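To: handheld-demos list
Date: 8 July 2023
Subject: Re: bag-into-bin, wrist views vs. head view

On the list, a Raltow subscriber wrote:

> We trained on your liner task with wrist views only and the
> policy stalls before the first grasp. It closes on bare table
> a good deal of the time. Is the head view needed at run time,
> or only for labeling? Also, do you cut the part of each
> episode before the hands start to move?

The head view is needed at run time, at least with our network. We trained the same policy twice on the Brilville set (508 episodes, one table, thin plastic bag and square bin), once with wrist views alone and once with the head view added. Each policy got 30 trials. Wrist-only failed mostly where yours does, before contact. With the head view added, most of the failures moved to the last step, when the film has to go over the rim.

My reading is that the bag is often outside both wrist views at the start, so the first reach is close to a guess. After contact the wrist views carry most of the signal. Masking the head view from that point on changed little in our runs. We have not tried masking it on a second table.

On trimming: we cut still time at the head of an episode down to 2 seconds. Cutting all of it made the first motion jerky. The Proleck converter drops still segments by default, so check your settings — it does this without a warning in the log.

Head and wrist views from the liner task:

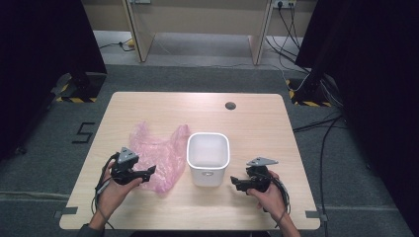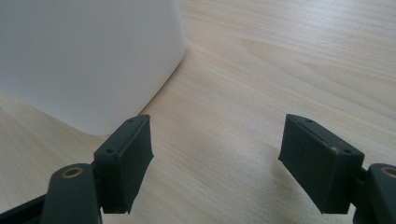
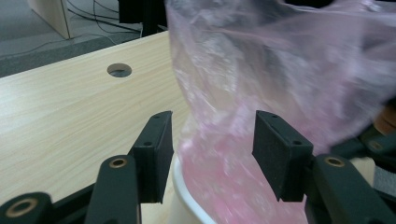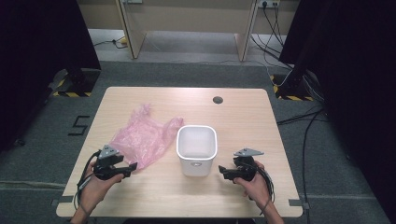 As for labels, we mark only first contact and release. An earlier pass also marked "bag open," but two labelers rarely agreed on the time step and the label was dropped. If you still have it in your copy, you have the old export, which stops at episode 365. Pull the current one before comparing numbers.

Thin film blurs badly in the wrist views during fast motion. We kept those time steps. Dropping them left gaps in the action sequence, and the trained policy paused at the same points.

The Trương split file will go up in October with the second table. Until then please report results on the random split and give the seed.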